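Pludgate textile bank moves sorting to padded tables

The textile bank at Pludgate has replaced the bare tops in its sorting room with fabric-covered surfaces, following a trial that began in February. The change applies to all 15 sorting stations.

Under the previous method, incoming cloth was tipped onto smooth tables and pulled apart by hand. Light items slid off the edge and had to be picked up and checked again. Woven covers hold the cloth in place while it is separated by fiber type and color, according to operations lead Rongrong Kang.

"Fuzzy fabrics shed onto everything," Kang said. "On a gray weave you can see the lint, and you can brush it off before the next pile goes down." 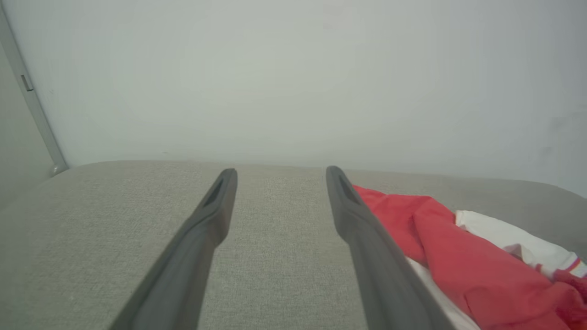
Red and white fabrics in a loose pile on a gray woven surface.

Cloth is now grouped by color before it is checked for weight and finish. Reds are kept apart from whites until both have been tested for dye transfer – a step that was formerly left to the wash stage. Deep-pile and fleecy pieces go to a separate bin, as they need a lower drying temperature.

During the trial, staff sorted 2116 pieces and sent 911 of them on for reuse as whole cloth. The remainder went to cutting or shredding. Ryan Marsden, who maintains the stations, said the covers are removed and washed after each shift and that one spare is kept for every table.

The bank accepts clean, dry fabric in any size. Bags should be tied and should weigh no more than 15 pounds. Buttons and zippers may be left on, but curtain hooks and foam backing must be removed before drop-off.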